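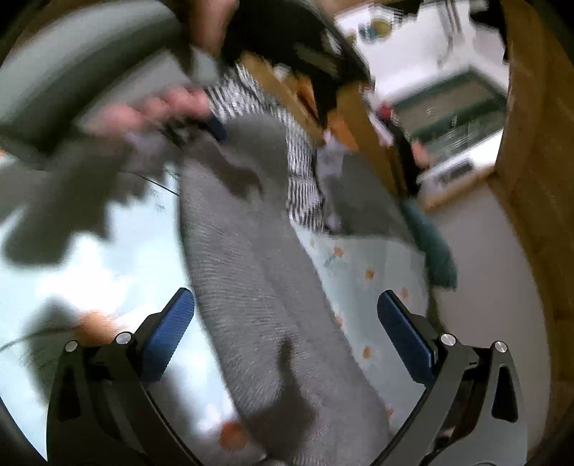

Hand-held gripper inspection, textile handling bench, Wultatbridge
Form 10, revised after the September fault
Inspected by: Severyn Kostiuk
Countersigned: Patricio Sotomayor
Unit: Tokholm two-finger gripper, hand-held, unit 2

Reason for inspection
Unit 2 failed to release during garment folding on Friday. The trigger was let go and the fingers stayed closed on a knit item. The operator pulled the cloth free by hand with the unit still powered. No injury. Cycle counter read 3,764 when the unit was tagged out. Last service was logged at 3,252.

1. Isolation
Power lead unplugged before handling: Pass
Tag fitted and signed: Pass
Comment: The tag was fitted at the end of the shift. It should have gone on at the time of the fault.

2. Finger pads
Pads seated square on backing: Pass
Surface free of lint and thread: Fail
Comment: Grey fibre packed behind the lower edge of the left pad. Cleaned with a dry brush. Do not use solvent on the blue pads, as it lifts the texture.

3. Linkage and pivot pins
Pins flush, no side play: Fail
Linkage moves freely through full travel: Fail
Comment: Left outer pin sits proud by nearly the thickness of a fingernail. With the pin in this position the bar drags on its neighbour and the return spring does not overcome it. Pin replaced. Travel is now free by hand. Old pin bagged and kept with this form.

4. Trigger and return
Fingers open fully on release, no load: Pass after repair
Fingers open fully on release, ribbed knit in grip: Pass after repair
Comment: Test with cloth as well as without. The unit would have passed the no-load test on the morning of the fault.

5. Pinch points
Hands kept clear of linkage cutouts: Not met
Comment: P.S. observed operators steadying fabric with the free hand close to the fingers. The cutouts in the outer bars close as the linkage moves and will take a fingertip. Hold cloth at least a hand's width from the pads.

6. Cables and work area
Leads clear of operator's arm: Pass
Work surface clear of loose hard items: Pass with comment
Comment: Move small items back from the sheet before starting. A hard object between the pads loads one finger only and may have contributed to the pin shifting. Not confirmed.

7. Records
Fault entered in log: Pass
Service interval reviewed: Open
Comment: Kaushik to set a shorter interval for the pins. Unit 1 has the same pins and is to be checked before its next use.

Result
Unit 2 returned to limited use. Repeat section 3 at the end of each shift until the new interval is issued. Any failure to release: let go of the trigger, cut power at the wall, then remove the cloth.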